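Lidance open lab, Sunday afternoon

I went to the Lidance open lab mainly for the software. The arms are bought in and anyone with the budget can have the same ones. What Lidance sells is Flusent, the planning and control package that is meant to let two arms share a table without a programmer writing out every move.

The talk came first, in the room they call Valderrama, and it was heavy on slides. We were told Flusent had been through 1,814 trial runs since August. I asked how many of those had a person stepping in partway. The reply was that an intervention ends one run and starts another, so the log doesn't hold a figure for it. I wrote that down and underlined it.

Perception is handled by a separate module, Bukia, which looks for objects by colour and rough shape and hands their positions to the planner. It did well on the recordings we were shown. They were all made under the lab's own lights, on a dark table, with bright things to find. My own shop floor has grey parts in grey bins next to a window.

The planner is the better half. It replans in about 60 milliseconds when an object is moved, and it keeps a no-go volume round each arm so the other can't swing into it. One engineer opened the viewer and dragged a target into that volume on purpose. Flusent refused it and gave a readable error, more than I can say for what we run now.
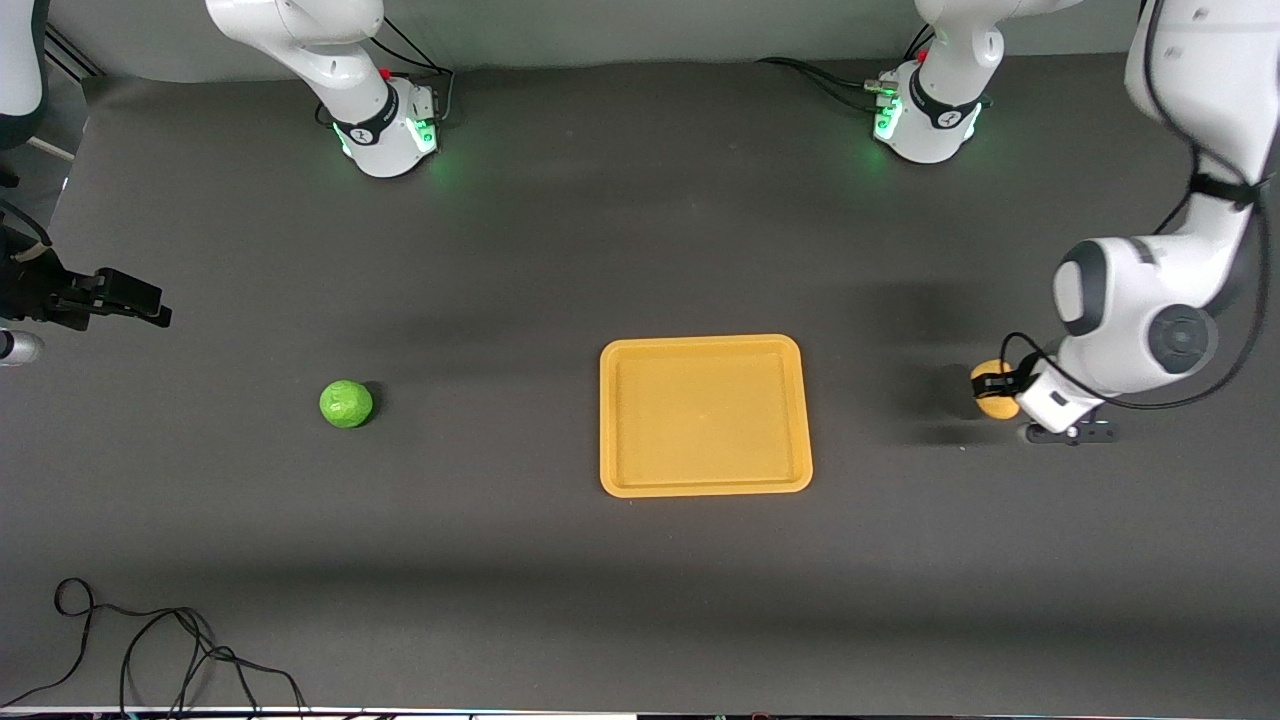
Reading time: 2 min

The task on the table was balls and a tray. One arm had a yellow ball in its fingers, the tray was still empty and a green ball lay out to the left of it, with the other gripper over on that side. As a test of sharing space it's fair enough. As a test of seeing, a lime-green ball on charcoal is about as kind as it gets.

I'd like to see the same planner fed by somebody else's camera software, and they said the interface is open - though the document for it runs to 474 pages and I was not offered a copy. Licence prices are on request.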